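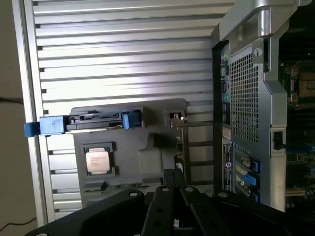 Issue 70, page 14

THE BACK SHED
Tips for people who own too many cables

Every household has a drawer. Ours has a phone charger for a phone that went in the river, a key to nothing, and enough plugs to run a small hotel. I emptied it in December, when any sensible person would have been wrapping presents, and what follows is what I learned on the kitchen floor.

Label both ends. One label is no help when you are on your back behind the telly at eleven at night, holding the other end. Masking tape folded over into a flag works well. Write on it before you stick it down.

Bread bag tags make decent cable markers, and they cost you only a loaf. Biro rubs off them, so use a permanent pen.

Don't wind a lead round its own plug. It looks tidy for a fortnight and then the wire gives up at the neck. Loose loops the size of a saucer, a strip of hook-and-loop tape, and hang the lot on a cup hook inside the cupboard door.

Dust the slats. Anything with louvres (fan heaters, computer cases, the back of the fridge, that bathroom vent you have been avoiding) wants a going-over twice a year. Switch it off at the wall and let it cool. A clean, dry paintbrush gets between the ridges, with the vacuum nozzle held close by to catch what comes out. Savita Upadhyay wrote in to recommend an old shaving brush, and her husband would like it back.

Small screws go in an egg box, in the order they came out. If you own a magnetic dish, good for you. Keep it well away from old hard drives all the same.

Speaking of which, if a drive comes out on a coloured tab or latch, look for the release before you pull. Shut the machine down first unless the manual says otherwise. I have paid for this advice already.

Sticky residue from old labels comes off metal with a dab of cooking oil, left ten minutes, then washing-up liquid on a cloth. Try a hidden corner first on plastic, and keep it off anything with contacts.

Lalit Negi asks whether he should keep the boxes things came in. Until the guarantee runs out, Lalit. After that they are just furniture.

Next issue: descaling the kettle, and the Gakgate hinge revisited.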